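Grusgate bench notes, June – wrist stop during sink wipe

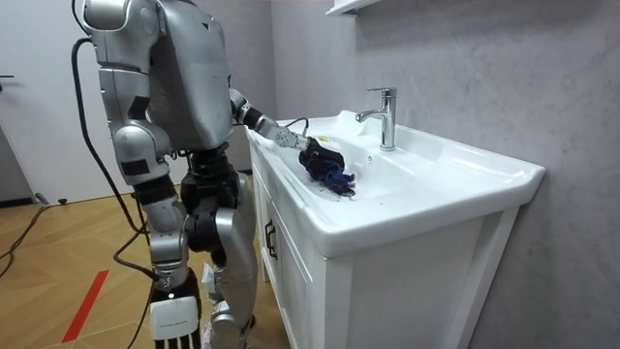
What went wrong

Run 627 and we finally caught the fault live! The right wrist locked partway through the wipe and Giver threw a torque stop with the cloth still in the grip. The hand held, the knees held, and the log is complete, so I'm thrilled.

My bet is the short cable loop at the wrist. It comes up tight past a certain roll angle and the driver reads that as load. Same error code in 3 earlier runs, all on the reach into the basin.

To do

Longer loop, then repeat at half speed.
Ask Zatstead for the newer strain relief.
Keep the knee farther off the cabinet – too close for my liking.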